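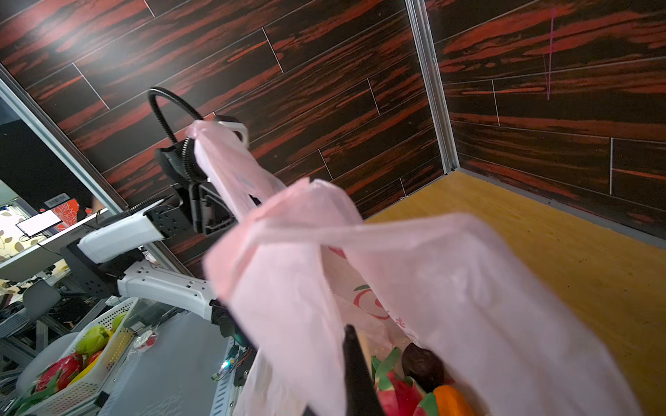
2018-01-12

Bag work all day. We are still on the question from July, whether Rumodar learns the carrier bag better from whole runs or from runs cut into stages. By whole I mean one recording from the first touch of the handle to the last item out. By stages I mean lift, open, reach, place, each one trained as its own short piece and joined up afterwards.

The set now stands at 400 runs. I split it so that each side gets 200, with the same mix of fruit and peppers in both, and the same share of starts where the bag is already leaning. Before this week the staged side had most of the easy starts and that made the old comparison useless. I should have seen it sooner.

Training on the whole runs finished overnight. I did 40 trials with it this morning, then changed over and did 40 with the staged one after lunch. Whole runs were better at the handle. The staged version gets a decent grip, but it moves on to the next stage before the bag has stopped swinging, and then the reach goes to where the opening was a moment ago. Once an item is held there is not much between them. The staged one may even be a little neater at putting things down.

Scoring is slow. I am using the Fliter sheet, where a trial gets a mark for each stage and a separate one for the end result, so a run can fail at the end and still tell us something. It took me about 100 minutes to do the morning batch. I marked two trials wrongly because I had the dragon fruit down as a drop when it was a late release, and had to go back over them.

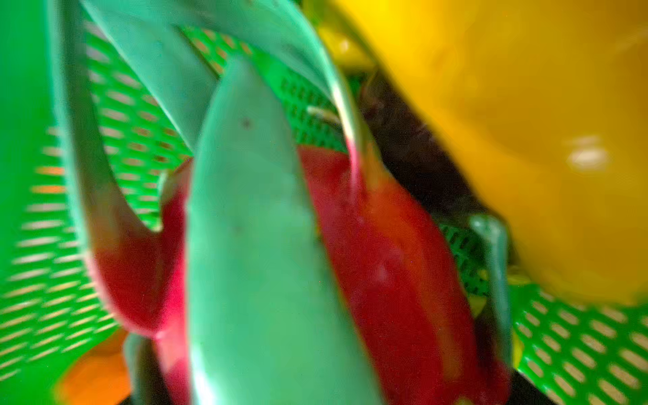 Likely peppers in the green basket, close up.

Peppers are still the awkward ones. They are long and smooth, they lie across each other, and a grip that looks fine on one tends to bring its neighbour along. Neither version has a good answer to that. Nyanda (the grip predictor) gives its highest scores to the middle of the pepper nearly every time, and I would like to try it nearer the stem end.

Asked for more time on the Floltus machine for next week. If I get it I will train a third version – whole runs up to the open bag, stages after that – on the same split. Otherwise I will repeat today's trials with the order swapped, staged first, in case the bag getting softer with use made any difference.

Need to buy more carrier bags, same size, with the long handles. Home by seven.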